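Back on the sourdough, week whatever

Ok quick one, the bus is in 40 minutes and I haven't packed lunch.

Starter is alive. Was not alive most of November, or that's how it smelled, nail polish remover basically. I'd been feeding it once a day and going to bed feeling virtuous. Twice a day now, morning and before tea, and I moved it off the windowsill to the top of the fridge. Doubled by Tuesday. I may have cheered.

Flour is the Wumberg stoneground, the big paper bag. Dearer than the supermarket stuff but I'm halfway through and still like it. Tried the Ivley rye mixed in as well, only a couple of spoons, and the colour came up lovely. Crumb a bit tighter. Might be me and not the rye.

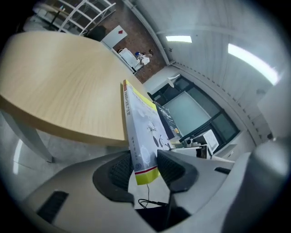 How wet should the dough be for a first loaf?

Drier than the internet tells you. Start at 65 per cent water to flour, get a loaf you can pick up without swearing, then add a little more each bake.

I went straight in at 80 because of a video and got soup. Two weekends of soup. Scraped it off the bench with a paint scraper (clean one) and made flatbreads, which the whole house ate, so not a total loss I suppose.

Timings, seeing as I keep losing the bit of paper. Mix at 7 at night. Fold it 2 times in the first hour and then leave it be. Kitchen's cool enough that it can sit out till I go to bed, then into the fridge in the bowl. Shape in the morning, rest it while the oven heats. Lid on for the first half, lid off till it's darker than feels sensible. Cool it properly!! I never do. Gummy middle every time, my own fault.

Also the pot. Got a second hand Skiludetti cast iron one, paid 114 dollars wich felt like madness, weighs as much as a small dog. Before that I was using a roasting tin upside down over a tray and the bottoms kept coming out pale.

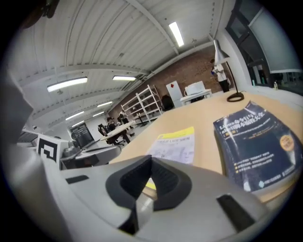 The pot fixed the bottoms, mostly. Too well on Saturday's, had to saw the base off. Sheet of baking paper folded double underneath seems to help, and dropping the shelf down one made it worse, so don't do that.

Salt: weigh it. I forgot it completely in one loaf and it tasted like wet cardboard, toasted it for a week out of spite with heaps of butter.

Next I want to try the seeded one from Szűcs, the bakery near the station. Theirs has caraway in it I think, maybe fennel. Will buy another and chew it thoughtfuly. Research.

Right, bus. Starter's fed, lunch is going to be toast again.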